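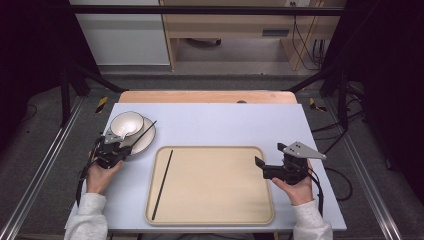
Learning to Clear the Table, One Chopstick at a Time

19/06/2022

If you walk past the back workroom at Nerno these days you may well hear the small click of a chopstick landing in a tray, followed by a short pause and then, quite soon after, the same click again. The Bustero project has moved into its table-setting stage, and for the people who have been waiting since last October to see the hand-held grippers put to proper use (and there were a good many of us, popping our heads around the door with one excuse or another) it has been a real pleasure to watch.

The idea behind Bustero is a friendly one. Instead of asking a programmer to write down every little motion that goes into tidying up after a meal, the team asks a person to do the tidying, holding a gripper in each hand in place of using bare fingers. Each time the job is done from start to finish, the movements are saved as a single example. Put enough of those together and the learning system has something to study, much as a new kitchen helper picks things up by standing next to somebody who has worked there for years.

The current set is all about small tableware. There is a bowl, a saucer, a tray and a pair of chopsticks, and the chopsticks are where most of the fun and most of the groaning comes from. They are thin, they like to roll, and a gripper has none of the give of a fingertip. One stick goes into the tray, then the other, and the person doing the work has to decide each time how to come at it: from the side, from above, or with a little turn of the wrist at the end. All of those are welcome. The team would much prefer a set of examples with some variety in it, and the people recording are told to move the way that feels natural to them, so long as they keep to a steady pace and don't drop anything on purpose.

The target for this stage is 500 finished examples, recorded by 26 people from across the building. That includes colleagues from the front office and the stockroom as well as the engineers, and we're told that some of the smoothest recordings so far have come from folks who had never held a gripper before this spring. Each person gets a short practice period first, with no recording going on, to get used to the weight and to the way the jaws open and close. After that they work in sittings of 22 minutes, with a good break between one sitting and the next. Forearms do get tired! Anyone who has signed up for a second sitting on the same afternoon will tell you that the break is worth taking in full, and that a cup of tea goes down very nicely in the middle of it.

Before each new example the table is put back in order, and this is where the instructions are a little fussier. The bowl goes back on its saucer, and the saucer may be shifted a bit to the left or right, or a bit nearer or farther away, so that the system doesn't come to expect it in just one spot. The tray can be moved too, as long as it stays comfortably within reach of both hands. Cables should be checked so that they hang free and won't drag across the tableware halfway through a reach -- a thing that has spoiled more than one otherwise lovely recording. If a chopstick slips, the person is asked to pick it up again and carry on if they can. Those recoveries are kept and given their own label, and the team is rather fond of them.

Sorting the recordings falls to our neighbors at Pathak, who look through every example and mark where each reach begins, where the chopstick is taken hold of and where it is let go. They have been wonderfully patient with us. Their first round of notes asked for slower releases over the tray, as a quick opening of the jaws tends to send the stick skittering along the bottom, and the practice period now spends a few extra minutes on exactly that.

Once the set is complete it will be used to train Flerar, the learning system that the group has been building up alongside the recordings. Flerar has so far worked only with larger and more forgiving objects, and the chopsticks will be a fair test of how well it copes with something narrow. The first trials will stick to the same kind of table and the same few pieces of tableware, and there are plans to bring in spoons and a second bowl if those go well. The group expects to be honest about the results either way, and a short talk for staff is planned for the fall, with room at the end for questions and, we hope, for a demonstration.

There are still 2 recording places open for this stage. No experience is needed, and left-handed people are especially welcome, as the team would like to have more of them in the set. Please wear sleeves that stay put at the wrist, leave rings and bracelets in your locker, and allow a little extra time on your first visit for the practice period. The sign-up sheet is on the workroom door, and the project team will be glad to show you the grippers beforehand if you'd like to try them before putting your name down.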